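Bananas at the Long Table: The Jistby Pantry Starts Packing Again

April 2020

I went over to the Jistby pantry yesterday meaning to stay for half an hour and drop off two bags of rice. I came home after dark with sore feet and a very strong opinion about bananas, so let me tell you what's going on over there!

If you haven't been by since the winter, the pantry has moved out of its old spot behind the Tang noodle shop and into the ground floor of the Andar building, the one with the green awning and the terrible parking. The move happened in March, pretty much overnight, when the noodle shop had to close its back hall. For a while it looked like the produce bags would stop altogether. They did stop for two weeks, and I got a lot of messages from readers asking what to do (thank you for writing, and sorry I was slow answering).

Well, the bags are back. Doğukan Kahraman runs the packing side now, and he told me they're aiming for 90 households to start with. Before the move it was closer to 60, so that's a real jump, and you can feel it in the room. Boxes up the stairs, boxes under the stairs, a stack of onions that I walked into twice.

The way it works is simple enough. Everything gets sorted first, then it goes onto a table, then into a bag. Each bag has potatoes, onions, carrots, something green if there is something green, and fruit. The fruit is where the arguments start. Apples you can toss in at the bottom and forget about. Oranges, same. Bananas are the divas of the whole operation (my word, Doğukan was more polite), and they get their own turn at the table, one at a time, right at the end.

"Put a potato on a banana and you've given somebody a brown banana," he told me. He's been packing produce since he was a teenager at his uncle's market stall, and he has a feel for it that I do not have. I picked up a banana by the middle and got a look.
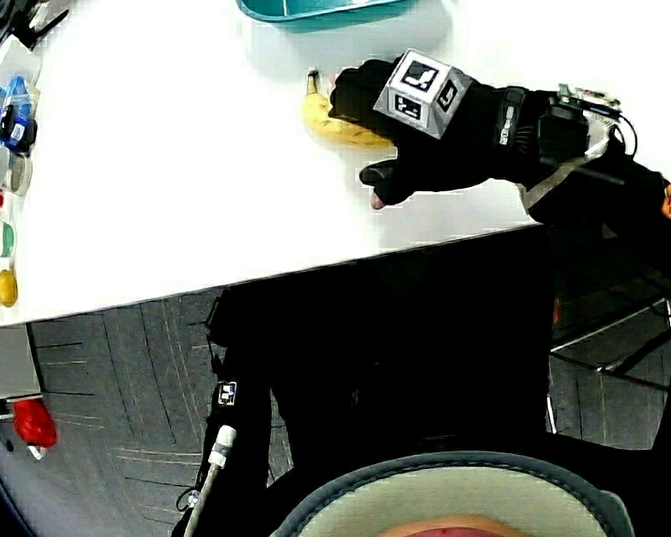
A banana on the white table at the Andar building. They get picked up one by one.

So, a few things I learned, in case you're packing bags for a neighbor at home. Bunches should be split up before you start bagging, and you do it slowly, at the crown, so you don't tear the skin down the neck. A banana with a torn neck goes brown from the top. Those go in the "eat today" tray along with the ones that are already freckled, and the tray goes out by the door for anyone who wants it. I took three, and they're going in bread as soon as I find my loaf pan.

Green ones go to the households that only pick up every other week. Yellow ones go to everyone else. Doğukan does that part himself and he's fast, but he let me have a go and I only got corrected a few times. The in-between ones are hard! I'd hold one up and say yellow, and he'd tip his head and say, well, tomorrow it's yellow.

The fruit comes from Drillia, the wholesaler out past the rail yard, who have been setting aside what they can't move to restaurants right now. The driver brought 21 crates on the morning I was there, mostly bananas and apples, plus one crate of pears that was gone by lunch. There's no promise about what turns up on any given run. Last time it was a mountain of leeks, and I heard more leek soup recipes in an afternoon than I'd heard in my life.

Money is the other question people keep asking me about. The pantry has about 2000 dollars left over from the fall supper, and that is going on paper bags, fuel and the electric bill for the cold room. The cold room came with the building and it's small, but it works, and it's for the greens and the carrots only. Please don't put bananas in it. There's a sign about this now, in two languages, with underlining.

Pickup is from 4 in the afternoon until the bags run out, at the side entrance, and you don't have to go inside. Stand back from the door, give your name, and your bag gets set on the bench for you. If you can't get there, call the pantry number before noon and they'll try to find someone with a car. Being on the list doesn't require any paperwork. You just call.

What they could use at the moment is paper bags with handles (clean ones, folded flat), egg cartons, and people who can lift. They also want masking tape and thick markers for labeling, and I'd never have guessed how much tape they go through. Cooked food they can't take, however good your casserole is, and I did ask, on behalf of one particular reader who knows who she is.

I'm going back next week to help with the sorting, and I've been told I'm allowed near the apples. If the leeks come in again I'll print the soup recipe with the potatoes and the lemon, the one everybody was copying down on the backs of their hands. Leave donations at the side door before noon, and watch out for the onions on the stairs.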